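Negative keywords and the Donberg account
Sep 22, 2024

Dulside sells replacement taps and shower fittings from a single showroom in Donberg, and I took over its search advertising in August. The account had one campaign, one ad group and a broad-match list that Gerardo Sala had built from the stock catalogue. No negatives at all.

I exported the search terms report first. Over 2,000 queries had triggered an ad, and a large share of the spend sat on people looking for plumbing jobs, tap dancing classes and free repair manuals. Dagmar Hájek sorted the terms by cost, which put the worst offenders in the top 800 rows. We stopped there. The long tail below that was mostly single clicks.

The negatives went into 4 shared lists: employment, education, DIY and competitor names. Phrase match for most of them, exact match for anything containing a product word. "Free" was the awkward one - it also blocks "lead-free", depending on how the query is written, so I added it only in combinations.

Conversion tracking is still counting page views on the contact form as leads. Until that's fixed I don't put much weight on the cost-per-lead column, whatever colour it's shaded in the dashboard.

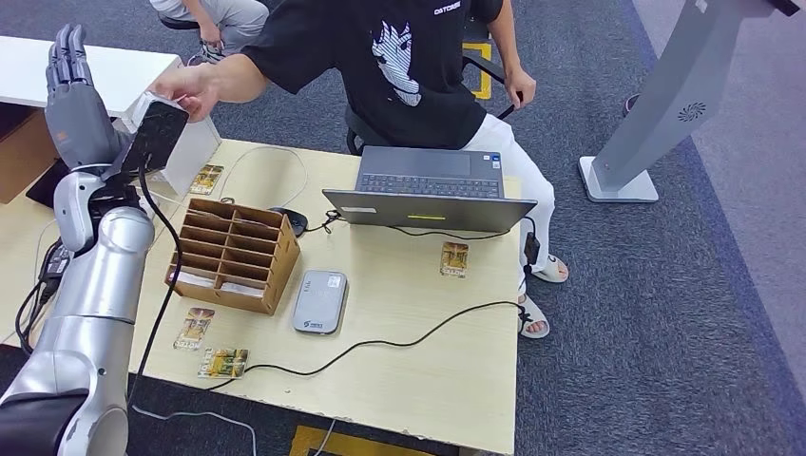
How often should the search terms report be checked after new negatives go in?
Weekly for the first month, then monthly unless the match types or the budget change.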